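4.2 What a demonstration count leaves out

Papers on learning from demonstration tend to report one number for the size of the training set and move on. Ours would be 503. We think that number says very little by itself, and in this section we try to show why, using the board-carrying task from the Costton set as our main case.

The task is simple to state. A person and a robot hold opposite ends of a flat board, and the two of them have to keep it level while it is moved. The robot's side is driven by a remote operator who sees what the head camera sees. The person at the other end is free to lead, follow, or stop. Every trial is labeled afterward as a success or a failure by one of two reviewers, and only successes go into training.

It is tempting to treat the operator as the teacher and the board as the object. We doubt this is the right reading. The person at the far end is also shaping the motion, and in many trials may be doing most of it. A policy trained on such data can look skilled when it has only learned to keep its fingers in place and give way.

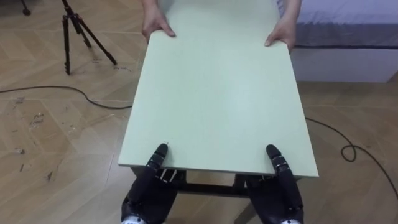 Figure 6. Two-person board hold, head view. Both partners grip the board at its ends; each robot hand has a raised finger over the near edge.

Consider the grip in Figure 6. The partner's fingers lie across the top face with the thumbs underneath. The robot hands press at the front edge, one finger hooked over the top and the others curled under. Nothing in a view of this kind tells us how the load is shared. The board could be resting mostly on the robot side, mostly on the human side, or evenly between them, and the picture would look much the same. Our hands report joint position but no usable force, so the logs do not settle it either. Earlier reports on shared carrying have often described similar data as "cooperative" without a measurement to back the word. We used it ourselves in a first draft and have taken it out.

To get some idea of the size of the problem, we asked the partner in 45 extra trials to hold back, supporting the far end but adding no sideways motion. The operator was told nothing. Labeled success fell sharply, and the operator's own comments changed too. Mark Anthony Pascual, who ran the remote side for most of the Costton trials, wrote in his May notes that the board "used to go where I meant it to go, and now it goes where I send it." We take this as a fair summary. The easy trials had been corrected from the other end before the operator's errors could show.

A second source of trouble is the camera. The head view is the only view given to the policy, and it is filled largely by the board. The partner's hands and part of the forearms can be seen, but the face and shoulders cannot. People who carry things together use those cues all the time. An operator in the room could glance up; an operator watching the head stream cannot. We had hoped that 200 trials would be enough for the policy to pick up the partner's intent from the hands alone. Our results do not support this, and we would be cautious about claims that more data of the same kind will fix it.

The third is placement. Our robot is a torso and two arms on a narrow metal stand. It has no base of its own that can drive. Where it stands relative to the person is decided by people, by hand, and this choice does not appear anywhere in the recorded actions. Small changes in stand position altered which arm poses were reachable, and an operator working from a bad position produced worse demonstrations that were then filtered out as failures. The filter therefore hides a setup effect and reports it as a skill effect. The Manalastas protocol asks for the stand position to be logged once per session. We found once per session too coarse and now log it per trial, with a fixed camera covering the floor as a check.
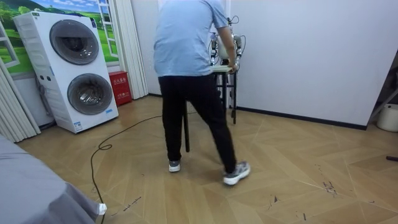 4.3 Comparison with the Rumari baseline

The Rumari baseline was trained on hand-guided demonstrations, in which a person moves the arms directly and no remote operator is involved. It is often said that hand guiding gives cleaner data. On the board task we could not confirm this. Trajectories were smoother, but the person guiding the arms stood partly in the head view, and the policy learned poorly from those clips. With them removed, the gap to the Histemard remote-control policy closed to within the spread between our reviewers, which we do not regard as evidence for either method.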